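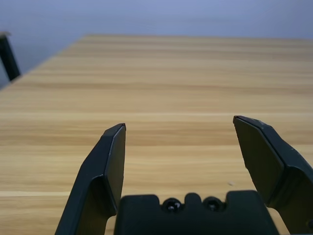 Wrist view, Rakstead day hire. Gripper open, nothing in it yet.

I spent $2968 in August on having a robot stack blocks, and several people in my family would like an explanation.

The short version is that my brother Callum and I run a very small business packing sample kits for tile and benchtop companies. Little squares of stone in little boxes. It's dull work, we are slow at it, and Callum has wanted a robot since he was six. Rakstead sells what they call a Skillar Day: you get their two-armed machine and one of their people, and you try to teach it something before you commit to a proper lease. The lease starts at $4000 a month, so the day is pitched as the sensible, cautious option. I like to think of myself as sensible and cautious. I had also already been worn down by Callum over a period of years.

Booking was easy. The form asks what you want the robot to do, and I wrote three paragraphs about boxes, tissue inserts and the order of the samples. Back came a cheerful email from Wian Pretorius at Rakstead explaining that we would begin with coloured cubes. Everyone begins with cubes. I wrote back asking if we could skip the cubes and he said, very politely, no.

So, cubes. You get a red one, a green one and a yellow one, and the job is to make a tower with red at the bottom. Our robot had a different hand on each side, which I hadn't expected and which the brochure doesn't make much of. The left is a fingered thing, black, closer to a hand. The right is a plain two-jaw gripper, long and pointy, like something you'd use to get a chip packet out from behind the fridge. Wian said the mixed pair lets you work out which one your job needs before you pay for two of them. I thought that was the best idea of the whole day and told him to put it on the front page of the website.

Teaching it takes patience. You move the arms through the job, it records what you did, you do it again, and after enough goes you press a button on the tablet and Skillar has a crack at it alone. The manual says 80 demonstrations for a simple stack. Callum did the first lot and has a heavy touch. Then I did some, and I dither. The robot, when it finally had its turn, had learned both of these things. It would hover, hover some more, think about its life, and then put the block down like it was closing an argument.

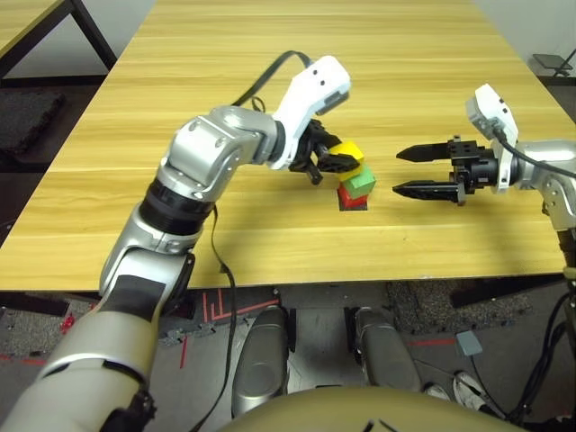

Getting a third block on top is a lot harder than getting a second one there, I can report. Any small error at the bottom turns up again higher, with interest. We had plenty of attempts end with cubes on the table and Callum saying "that one was closer" when it plainly wasn't. Wian's advice was to stop correcting the tower at the last second during our demonstrations, as the robot was picking up the fidgeting. He was right and I was annoyed about it until lunch.

A word on lunch. The Skillar Day includes "light catering", and I'd budget for your own sandwich.

After lunch we moved on to the camera views, which I'd thought would be the boring part. There's one camera up at the head and more down at the wrists, and the tablet lets you flick between them while the arm is moving. The head view makes sense straight away. The wrist view is mostly gripper and woodgrain, and when the arm gets a move on it goes to smears. I got a bit queasy. But if you want to know why a pick has gone wrong, that's where you look. From the head everything seems beautifully lined up. From the wrist you can tell that you're coming in crooked and have been all morning.

My one real gripe with the software is the playback. You can scrub back through a run, but only one view at a time, and if you swap views it sends you back to the start. I asked whether that was getting fixed. Wian said it was on the list, in the voice people use for lists.

I also rang around before booking, for anyone weighing it up. Skundari do a similar trial with a single arm and it's cheaper, but you bring your own table and do your own setup, and their phone support is Annag Halliday, who is lovely and only there until noon. Kenna Imrie, who packs candles two units down from us, went with them and was happy enough. She needed one arm and one job. If that's you, save your money.
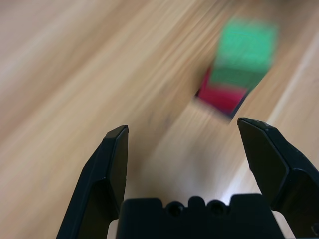 The last 90 minutes were meant to be for our own task. Callum had brought a carton of sample squares in the ute and we got as far as teaching the thing to pick one up. Thin flat stone on a flat table is apparently a rotten shape for a gripper, something a person might have mentioned when I sent my three paragraphs. Wian thought a foam wedge to sit the samples on would sort it out. He sketched one on the back of the catering menu, and to be fair to him it's a decent sketch. We'd need to make the wedge and come back for another day to find out, and you'll recall what a day costs.

So what did we get? A printed summary with a graph on it. Our demonstrations saved to an account, which they keep for a year. A fair idea that the pointy gripper suits us and the fancy hand doesn't, which would knock a chunk off a lease if we ever took one. And a brother who now narrates himself loading the dishwasher.

Things I liked: Wian stayed the entire day and never once touched the tablet to show off. The arms are quieter than I'd feared. You can stop everything with one big button and it does stop, straight away, no sulking. The floor is padded with mats, kind to the knees when you're down there collecting cubes.

Things I didn't: the cubes took up far more of the day than the booking page lets on. The parking. Being told "light catering" and handed a muesli bar. I'd have paid extra for a half-hour phone call beforehand with someone who looked at a photo of my actual product and said, love, that's too flat.

Would I do it again? Callum has already cut the foam wedge. He did it on the kitchen bench with the bread knife, and it's sitting next to the printer with a tile on it. I've asked Rakstead if they do a returning-customer rate and Wian is going to check and get back to me. I'll update this post when he does.

Ishbel Baxter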